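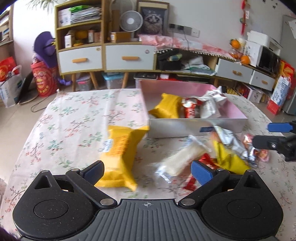 Geetha Alva would like readers to stop asking her whether the ghost is real. She has been asked at every bookstore stop since December, she said, and the answer changes nothing about the story.

The ghost lives in Skiduvent, her third novel, set in a port town where the tide goes out one night and stays out. Boats lean over in the mud. A harbor clerk named Chettiar starts hearing his dead brother read the shipping log aloud, one line each evening at 5. The reader gets the log too, in short entries between the chapters, and the last entry is numbered 3431.

Alva wrote the log first. It took her a winter, and for a while she thought it was the whole book. "I had pages of cargo and weather and no people," she said. "Then I wrote a line where somebody had signed for a crate twice, and I wanted to know who."

Her first two books were plainer fantasy. Brorkilus had a map in the front and a war in the middle, and it sold well enough that her publisher asked for another. She turned in Grusport, a quieter book about the same country 50 years later. Some fans of the first one were annoyed by it. Alva still gets mail about a bridge she burned down in chapter three.

Beatrice Mwakalinga edited all three. She cut the new one hard, mostly at the beginning, where Alva had spent four chapters explaining the tide. Now it is gone by page two and the town has to get on with things.

"I fought her on that for a month," Alva said. "I kept the pages. I may use them somewhere."

She works in the mornings, longhand, and types up what she can read after lunch. She doesn't outline. A fourth book is under way, with no ghosts so far, set inland among salt miners. She has a title she doesn't like and a first chapter she does, and she expects to hand Mwakalinga a draft next spring.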